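March 21, 2023
Human capital index, Linton district panel. Notebook, Radka Perić

Where things stand

Merged the January enrollment file with the clinic register this morning. 739 households in the raw merge, 600 after dropping the ones with no school-age child. Malte Stüber ran the same merge separately on his machine and got the same 600, so I am treating that as the base from now on. Please don't use the older file in the shared folder, it still has the duplicate Conari rows in it.

Education component

Years of schooling adjusted for test scores, same formula as last time. The problem is still the test scores. The Tresura schools gave the reading test in the fall and everyone else gave it after the winter break, so their kids had several months less teaching. Laine Lapiņa wants to scale the Tresura scores up by a fixed amount. I would prefer to leave them raw and put a flag in the table. We tried both. The ranking of the districts only changes in the middle, where Tresura and Linton swap places. Top and bottom stay put.

Did not settle this. Leaving the flag in for now.

Health component

Clinic visits are a poor stand-in for health, we all know that, but it is what the register has. Zane Sproģis pointed out that 27 households show zero visits for every member over the whole period. Checked them one at a time. Most have a street address on the far side of the river and probably go to the clinic over there, which doesn't report to us. Coded them as missing instead of zero. That moves the Linton health score up a little and nothing else.

Child height data: still waiting. Myfanwy wrote again on Monday.

Spending side

The Stankevičius report gives education spending per pupil but lumps building repairs in with salaries. One new roof makes a district look generous for a year. Used the three-year average. Would still like the split figures if anyone can get them out of the finance office.

Wages

299 adults with a usable wage record. Thin, especially for women under thirty. Regression runs, the coefficient on schooling has the sign you'd expect, and the standard errors are wide. I would not put this in the summary yet. Malte disagrees and thinks a wide interval is fine to print as long as we print the interval.

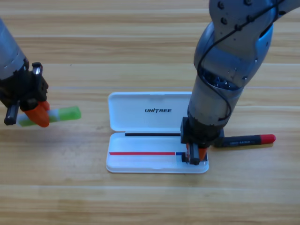 To do

Ask Tresura for the exact test dates by school.
Rerun the index with the 27 dropped completely and compare.
Laine to write one paragraph on why we use adjusted years and not plain years.
Myfanwy Gwilliam to phone the height survey people if there is no answer by Friday.
Fix the column name in the wage file, "sch_yrs2" means nothing to anyone but me.
Back up the merge script before touching it again.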